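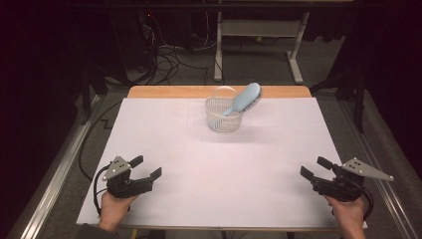 The bus let us off in Hostutbridge at ten in the morning, across the road from the Hollmann building. It had rained on the way and my good shoes were wet. I had told my sister I was going to a job interview. It was an open day, but there was a form at the door where you could write down your name and phone number if you wanted work, and I thought that came close enough.

A woman with a lanyard gave me a visitor badge with the number 946 on it. She said to keep it where people could see it. Then she walked eleven of us down a hallway that smelled like new carpet.

The first room was all talk. A man stood in front of a screen and told us what Hurnia was. Hurnia was the name of the program, he said, and Brilum was the name of the robot, and people mixed them up all the time, even people who worked there. He showed us a chart. He said Brilum had learned from 1634 recordings of people doing ordinary things with their hands, and that it needed a lot more. A boy asked if it could fight. The man said no.

I used to sort mail. I did it for nineteen years, and when the machines came in they kept me on to pick up what the machines dropped. So I know what it is to stand next to one of those things. I didn't say so. The others looked like students, or like parents of students, and they had good questions.

The second room was darker, with black curtains and cables all over the floor. We had to stand behind a strip of tape. There was a table covered with pale paper, and on the paper was a little clear basket with a light blue hairbrush leaning in it. A worker in dark sleeves stood at the table with a black gripper in each hand.

I had the same hairbrush at home. Maybe not the same. My mother had one that color, and when she moved in with me at the end it was on the bathroom shelf with her pills, and I used to do her hair with it before the nurse came. After the funeral I put it in a drawer. I hadn't thought about it for a long time.

The worker closed one gripper on the handle and lifted the brush out. He put it down on the paper. Then he picked it up again and put it back in the basket, and said, "Next," to someone behind the curtain.

He did that over and over. Sometimes he took it with the left, sometimes with the right. Once he passed it from one to the other in the air. It slipped and hit the paper, and the boy laughed, but the worker just picked it up and kept going. The lanyard woman told us that one was fine too. They kept some of the drops.

"Who wants to try?" she said.

The students looked at each other. I put my hand up. I don't know why, I am not a person who puts her hand up.

The grippers were heavier than they looked, and the cables pulled a little at my wrists. The worker showed me how to squeeze. He had a soft voice and he smelled of cough drops. He told me I had three tries and that I should go slowly and not worry about it.

The first time I pushed the basket across the paper and didn't get the brush at all. The second time I got hold of it by the head, and it turned in the jaws and fell over. Someone behind the tape said, "Close."

The third time I stopped thinking about the grippers. I thought about the handle, and where it would be warm from somebody's hand. I got it low down, near the end, and it came up out of the basket. I should have set it on the paper. I held it there instead, with the bristles turned out, at the height where her head would have been if she was sitting in the kitchen chair. I moved it down through the air, maybe six inches. Then I did it again.

It was quiet. I could hear a fan going in one of the machines.

"You can put it down now," the worker said.

I put it down. I said I was sorry, I had spoiled that one.

"No, it's recorded," he said. He looked over at the curtain. A voice back there asked what he wanted to call it. He thought for a moment and asked me what I had been doing.

"Brushing," I said.

"Brushing," he told the curtain.

They showed us Brilum after that, in the third room. It took a cup off a shelf and put it on a tray - slowly, and a little too far to the left. Everybody clapped. There was coffee, and a plate of cookies that the boy got to first.

On the way out I gave back my badge and filled in the form. Under experience I wrote mail sorting, nineteen years. There was still half the line left, so I wrote home care, two years, and handed it to the woman, and went across the road to wait for the bus.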